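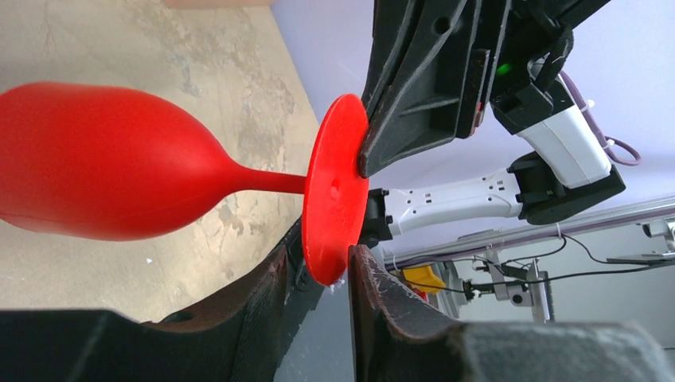

Red plastic wine glass, matte finish

Plastic or real glass for a backyard party?
Posted by marietjie_lr, Jan 9, 2026

Hi all! We're having my sister's 40th in August (I know, I know, I plan early) and I'm torn between renting proper stemware and just buying plastic.

hcorrea: Plastic, every time. We lost 3 rented glasses on the patio and paid for each one, and I was still sweeping weeks later.

Zinhle402: Sorry Hernán, I can't agree! Wine tastes flat to me out of plastic, and a birthday like that deserves the good stuff.

hcorrea: After two pours your guests won't care, my friend.

marietjie_lr: Ha, you two! Maybe glass at the table and plastic on the lawn?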